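Ticket 711: gripper comparison, Akholm cell
Opened 22 April 2022. Status: open

Short fingers lose heavy seams at 200 mm/s. Lowered to 76, drops stopped. Wrist exposure fixed at 5 ms — no change. Next: retest on Brunside controller.
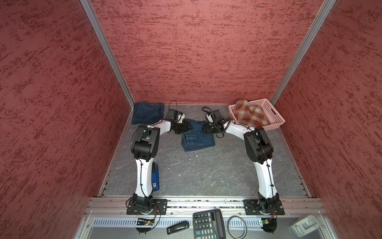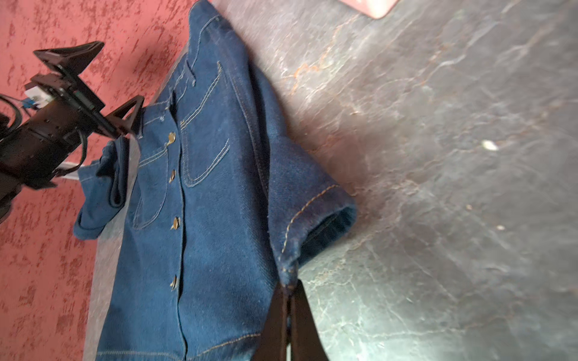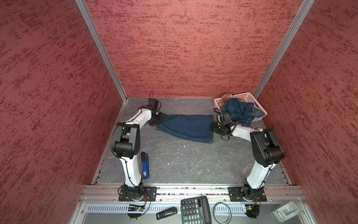
Denim in the two-arm cell; the second is a close view of the shirt.

Comments (2)
mkhize_lab: Same finger pads on both arms?
akholm_ops: Yes, both.

Contact Brarkadik Support | © Brarkadik | Back to top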